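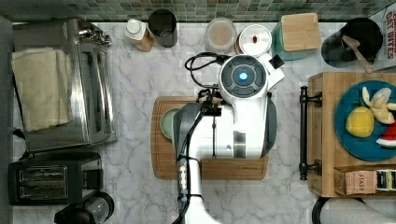
Prep zone with the grooved board on the counter and the canisters lined up along the backsplash.

Home > Guides > Kitchen > Counter Setup
Back Next Print

September
By Hjørdis Isaksson, with setup checks by Henk Verbeke

Section 4: Setting up your prep zone

Welcome to the part of the Puvum Counter Guide that we get the most mail about! A good prep zone takes maybe ten minutes to lay out, and you'll feel the difference the first time you chop an onion. Everything in this section works on a stone, tile or wood counter. If you haven't cleared and wiped the counter yet, go back to Section 3 and do that first.

What you need
One cutting board, ideally with a groove around the edge
One small bowl for scraps or measured ingredients
Canisters and bottles with lids that close properly
A damp dish towel, folded flat

4.1 Placing the board

1. Lay the folded towel on the counter and smooth out any lumps.
2. Set the board on top with the groove facing up. The groove catches juice from tomatoes, peaches and roast chicken, and it's a lovely thing to have.
3. Leave a strip of bare counter between the board and the backsplash. Two hand widths is plenty.
4. Press down on each corner in turn. If the board rocks, refold the towel and try again.

Note: If your board has a logo on one side only, pick a corner for it and keep it there. Then you always know which end you used for garlic.

Caution: Marble stains easily. Wipe up lemon juice, vinegar and wine right away, and never set a hot pan straight on the stone.

4.2 Adding the small bowl

1. Put the bowl on the left edge of the board if you're right-handed, or on the right edge if you're left-handed.
2. Check that you can reach it without lifting your elbow.
3. Empty it whenever it's half full. A light bowl tips more easily than you'd think!

A pale bowl is my own favorite here. Green, cream, whatever you like - you can see at a glance what's in it.

4.3 Lining up the back row

1. Gather the things you reach for every single time you cook. Leave the rest in the cupboard.
2. Stand them in one row in front of the backsplash, with any labels facing you.
3. Put bottles at one end and wide canisters at the other, so you aren't reaching over a tall bottle to get to the flour.
4. Use clear containers for powders. You'll spot a low supply long before you run out halfway through a batch of pancakes.
5. Close every lid. Wooden lids should sit level all the way around.

Note: Lids that look alike can be told apart with a dot of color on top. Henk marks all of his this way and can find the salt from across the room.

Caution: Keep wooden lids out of the dishwasher. Wipe them with a damp cloth and let them dry fully before you put them back.

4.4 Quick check

Stand in front of the board with your hands by your sides. Reach for the bowl, then for each container in the row. If you have to lean or go up on your toes, slide that item closer and test again. Small shifts make a big difference, so play with it!

When the layout feels right, go on to Section 5, Knives and Where to Keep Them.

Last updated: September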